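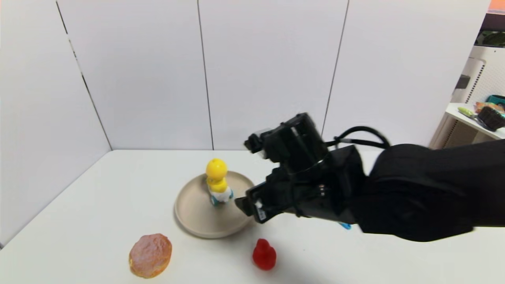 Galley and cabin tips, quick version

Got asked for these again at the dock Saturday so typing them up before I lose the list. No order.

Icebox smell. Empty it, wipe with baking soda and warm water, prop the lid open overnight. If it still stinks check the drain hose. Old milk sits in the low spot. Pour a kettle down it, slowly.

Mildew on the vinyl headliner: white vinegar, half and half with water, soft brush. Dry it with a towel right after. Don't use bleach near stitching, it rots the thread and then you've got a sewing job.

Lockers. Drill vent holes in the doors if yours don't have any. I did 2 per door, top and bottom, one inch bit, tape over the wood first so it doesn't splinter. Big difference by April.

Plates sliding around in the cupboard - non-skid shelf liner, cut a circle for between each one. Birdie Kowalczyk uses old dish towels, same thing, and you can wash them.

Stove. Alcohol stoves need to be stone cold before you refill. Stone cold. Go sit in the cockpit for 20 minutes. Propane people: soapy water on every fitting at the start of the season, watch for bubbles, shut it off at the tank when your done cooking.

Sink pump losing prime? Nine times out of ten it's the hose clamp on the suction side. Snug it. Then look at the foot valve. Then buy a pump.

Water tank taste. Flush, quarter cup plain unscented bleach per 15 gallons, run every tap till you smell it, let it sit four hours, drain, fill, drain again. Rakiya Afolabi says leave it overnight but I never have the patience.

Cushions: stand them on edge when you leave. Every time. Slatted stuff under the berths helps too, let air get at the bottom.

Sticky hatch dogs, a dab of silicone grease. Not WD-40, it's gone in a week and the dirt stays.

Teak trim inside. Lemon oil, thin coat, wipe off the extra. Put too much on and it grabs every bit of dust in the marina.

Head hoses. Pint of vinegar pumped through once a month, leave it sit an hour in the bend. Keeps the scale down. Diane Wong let hers go two seasons and ended up beating the hose on the dock to get it out, whole pier watching.

Loose screws in the cabin sole. Toothpick and a little wood glue in the hole, snap it off flush, let it dry, then the screw. Works on cabnet hinges too.

Label the fuse panel while you can still remember what's what. Paint pen, not tape.

More on bilges when I get to it.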